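纸工工位的铺面和摆放:Wattanapong 课程项目小结

先交代一下题目怎么来的。Wattanapong 是我们这学期的综合实践课,选题范围特别宽,只要跟“日常工作台面”沾边就行。同组的人一开始想做厨房,说厨房台面花样多,好写。我不太想做,因为宿舍没厨房,每次都得借地方。后来翻购物记录,发现大家买得最多的居然是纸、胶带和剪刀(都是做模型、包东西、贴海报用的),于是就定了纸工。说白了就是:裁一张纸、在纸上画条线、用胶带粘上、再把东西收好,这么几件小事,在什么样的台面上做最顺手。

听起来很小吧!我当时也觉得两个星期能写完,结果做了6周,中间还推翻过一次。

材料方面总预算是300块,学院报一半,剩下的自己凑。大头花在铺面上。剪刀、笔、胶带都挑的最普通那种,因为题目问的是“台面”,工具太讲究反而看不出区别。纸是 Fovham 的白色打印纸,打开的一包,谁都能抽。胶带是在 Vetlow 文具店买的透明胶带,粗粗的一卷,本来是封箱用的,后面会讲它给我惹了多少麻烦。

501教室的工作台是铝的,一条一条的槽,装夹具很方便,写字就要命了。你把一张A4纸直接放上去,笔一过槽,线就抖一下,圆珠笔还好,铅笔直接戳个洞。剪刀平放会卡在槽口,小纸屑掉进去更是抠不出来,我拿旧牙刷刷过一次,刷出来的东西有绿的有蓝的,不知道是哪一届留下的。所以第一件事就是给它铺个面。

铺面我们比较了几种。第一种是普通切割垫,绿色带格子,大家都见过,优点是有刻度,缺点是尺寸小,铺完只盖住桌子中间一小块,纸稍微一长就掉到外面去了。第二种是一整张牛皮纸,便宜,脏了就换,可是一推就皱,试了一个下午就放弃了。第三种是同学推荐的 Stustari 大理石纹铺面,米白底,上面是橙色和锈红色的纹,长长的一条,竖着顺工作台中间摆,左右两边还留着一截铝槽可以放别的东西。

我得承认选它有一半是因为好看。米色配锈红,跟铝灰色放一起很舒服,像咖啡店的吧台(组里有人说像腊肉,被我们集体否决了)。

铺好第一天我就在上面放了张白纸,放了把浅蓝色的剪刀,站远了看,觉得这个项目终于有点样子了。

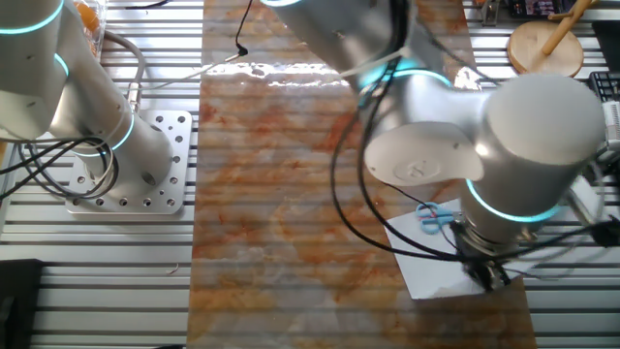
接着说平整度。铺面盖上去以后,笔尖过槽的问题基本没有了,画直线、描边都能一笔到底。不过底下的横槽在面上还是能看出来,一道一道浅浅的横影,光线斜的时候尤其明显。我本来以为这只是难看一点,后来发现它影响裁纸。裁纸的时候眼睛会不自觉地去找一条“水平线”做参照,那些横影正好就在那儿,于是手就跟着它走了。可纸的边要是没跟横影对齐,剪出来就是斜的。我自己剪歪过好几张,开始还怪剪刀。

后来的办法很土:放纸的时候先把纸的短边跟横影对齐,再动剪刀。等于把缺点拿来当刻度用。这个办法我觉得挺得意的,写进了中期汇报,老师的批注是“可以,但是请说明灯关掉以后怎么办”。灯关掉以后就看不见横影了呀,灯关掉以后谁还裁纸呢……不过我还是补了一段,说可以在长边上贴一小截纸胶带做记号。

然后是反光。这个面是带点光泽的,靠近窗和顶灯的那一头会亮成一片。白纸放在亮的地方,纸边跟台面的边界一下就糊了,找线要歪着头找。所以纸最好放在离亮斑远一点的那半边。我们组里几个人的习惯都不一样,有人喜欢把纸放右边,因为右手拿笔,纸靠着手;有人喜欢放左上,说左上角起笔看得清楚。我两种都试过,最后觉得只要避开亮斑,左右差别不大,倒是纸离台面边缘的距离更要紧。太靠边的话,写到后半截手腕就悬空了,掉到铝槽那个高度去,很别扭,写出来的字也是往下滑的。

再说笔。我们用的是一支蓝白两色的细笔,就放在纸上。为什么放纸上?因为放在铺面上会滚!不是每次都滚,可是你稍微碰一下桌子它就走了。纸面涩一点,笔放上去会老实很多,顺便还能压住纸。这个习惯后来写进了组里的摆放约定,第一条就是“笔不离纸”,听着像什么门派的口诀。

胶带就没这么听话了。透明的一大卷,侧着放占地方,立着放会跑。而且它是透明的,面又是米白的,半米以外你根本不知道那儿有一卷胶带。我有次找了半天,最后发现就在手边,差点气笑。Vetlow 的店里也有带底座的胶带台,重一些,不会跑,但是那卷太粗,套不进去。退又不能退,因为已经拆了。

中期之后我把这些零零碎碎的观察贴到了课程的讨论区,想看看别的组有没有类似情况。贴的时候顺便把我们当时的摆法也说了:纸和笔在左上,胶带在左侧挨着铺面的边,透明的翻盖盒放在右下,里面打算装零碎的卷材。我觉得这个分布挺合理的,画线在一头,收纳在另一头,中间空出来给手走。 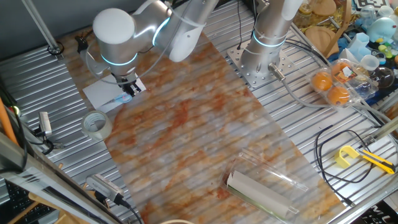
底下很快就有人留言,说这个摆法适合只画线不裁纸的人,真要裁起来,纸一转向,尾巴就会扫到盒子,盒子是透明的又轻,扫一下就歪;还说他们组做的是包装,试过把所有透明的东西都换到铺面外面去放,铺面上只留纸,找东西反而快,因为眼睛只要在两个区域里面选。留言最后又问,铺面这么长,有没有试过只用半张。

这条留言我前后看了好几遍,因为它说的“透明的东西”这一点我们完全没想过。我们之前分类是按用途分的:画的、剪的、粘的、装的。可是在这个面上干活,最费时间的常常是找,而找不到的偏偏都是透明的:胶带、翻盖盒、包装膜、小塑料袋。剪刀是浅蓝色的,从来没丢过。所以我们把分类推翻重来(就是前面说的那次推翻),改成按看得清和看不清来分。看得清的随便放,看不清的要有固定位置。

至于只用半张,我也试了。把干活的范围收到铺面的下半截,上半截空着不放东西。结果比我预想的好很多,人不用探身子,纸屑也集中,收拾的时候用手一拢就行。缺点是心理上总觉得浪费,好大一片空着,同组的人路过就往那儿放水杯。后来我贴了张条,写着“此处不放水”,贴了两天,条也不知道被谁收走了。

下面说说我们最后定的摆法。这个摆法没什么高深的,就是把上面这些经验凑在一起。

纸放在铺面右边偏下,平放,短边跟横影对齐。新抽出来的纸常常有点翘,这个不用急着压,先放着,等要画的时候再用手抹平。我试过拿剪刀压角,压是压住了,但剪刀一压上去你就剪不了了(对,我真的犯过这个傻)。

胶带放在纸的右上方,贴着手能够到的位置。立着放还是侧着放,组里争了很久。侧着放稳,拿起来要抠;立着放一把就能抓到,容易滚。最后的结论是正在用的时候立着,离开工位之前放倒。我个人是立着派。理由很简单,立着的时候那一圈一圈的边能看得见,不容易跟台面混在一起。

剪刀用完合拢,刀尖朝里。画完线再拿剪刀,两样东西不要同时在纸上。早期我们是纸上又放笔又放剪刀,图省事,后来一抽纸两样一起掉,声音特别响,隔壁教室都过来看。

翻盖盒从铺面上撤走了。卷起来的材料单独收在柜子里,要用再拿,不在台面上过夜。

铺面远端不放纸。那头反光,放了也看不清。

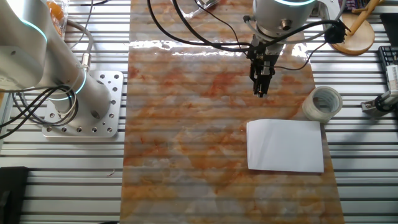

收拾这一块我原本只想写一句“用完整理”,写报告的时候才觉得它值得多讲。纸工的垃圾特别碎,而且都很轻,扫的时候一带风就飞。在铝槽上直接干活的话,纸屑掉进槽里,每次收拾都要多花一倍的工夫。铺面以后,大部分纸屑留在面上,只有靠边的那一点会掉到外面的槽里。我们试过三种收法:用手拢,用湿巾擦,用一张废纸当铲子推。湿巾看起来最干净,可是擦完面上有水印,下一张纸放上去就吸住了,揭的时候会皱。废纸当铲子最好用,推到边上,对着垃圾桶一抖就行。缺点是纸太软的话推不动胶带头。

胶带头真是另一个世界的烦恼。撕下来没用完的一小截,顺手往台面边上一粘,想着等会儿用,等会儿就忘了。过几天再看,上面粘了一层灰,揭下来还留胶。铺面的光泽面比较好处理,指甲一刮就掉;铝槽那边就不行了,得用酒精。所以约定里加了一条:胶带头只许粘在铺面上,不许粘在桌子上。听着很怪,等于允许大家把铺面弄脏,但是总比弄在槽里好清理。

还有一点是电线和键盘。工作台边上有键盘,也有些线,本来跟我们的题目没关系,不过纸一大就会搭到键盘上去。所以大张的纸我建议竖着放,长边跟铺面的长边同向,这样往两头伸,不往两边伸。用A4的话没这个问题,Fovham 那包正好是A4,所以后半段我们几乎没再碰到。

做得不好的地方也写一下,反正老师看得出来。

第一,我们没有认真记时间。开始的时候说好每个人裁一张、画一条、粘一个边都要掐表,结果第一周之后就没人掐了,都说“感觉快了”。感觉快了是不能写进表格的,所以这份报告没有表格。如果重做,我会直接用手机录音,开始和结束各喊一声,回去再听,比掐表省心。

第二,光线只试了白天。下午的时候窗那边亮得厉害,前面说的反光主要就是这个时段的情况。一月天黑得早,我们有几次做到五点多,开顶灯,横影的样子就不一样了,淡很多。可是那时候大家都饿了,没人愿意再裁几张纸做对照。

第三,铺面只买了一种花纹。大理石纹好看是好看,可是它的纹路本身也是线,橙红色的,弯弯曲曲的,有时候会跟你画的线抢眼睛,特别是纸比较薄的时候。纯色的会不会好一点?我猜会,没试,钱花完了。Stustari 也有纯灰的,下一届要做可以直接买那个跟我们的对比,旧的这块留在501,不用还给我。

第四,样本就我们几个,全是右手写字。左撇子的话,纸放右下、胶带放右上这一套估计得整个反过来。我试着用左手剪过一次,剪得像狗啃的,这个不能算数据。

关于花费。铺面最贵,胶带其次,纸是大家平分的。最后还剩一点零头,买了两支备用的笔,现在一支都找不到了。如果只想改善一张有槽的台面,我觉得铺面这一项就够了,工具用手边有的,真没必要成套买。之前我们还列过一个很长的采购单,什么磁性刀架、分格托盘、转角灯,幸亏钱不够。

再补一个小发现,汇报的时候没来得及讲。铺面放久了会慢慢往一边走,大概是大家都从同一侧用力的缘故,每周来看它都偏一点。我们试过在下面垫防滑条,垫了以后中间就拱起来,写字反而不平,又拿掉了。后来就每次开工前推正一下,对着台面的槽看,边和槽垂直就行。槽在这件事上倒是很有用,等于现成的尺子,我前面骂了它好几段,这里还它一点公道。

给下一组的几句话:先铺面再买工具;透明的东西定个位置,所有人都记住那个位置;纸避开反光那头;笔放纸上;走之前把胶带放倒。还有水杯,水杯请放地上或者窗台上,我们有一沓裁好的纸就是这么没的,那天我差点退课。

附:剩下的纸在501靠门的柜子第二层,已经开封,想用的直接拿,用完在柜门上的登记单写一下就行。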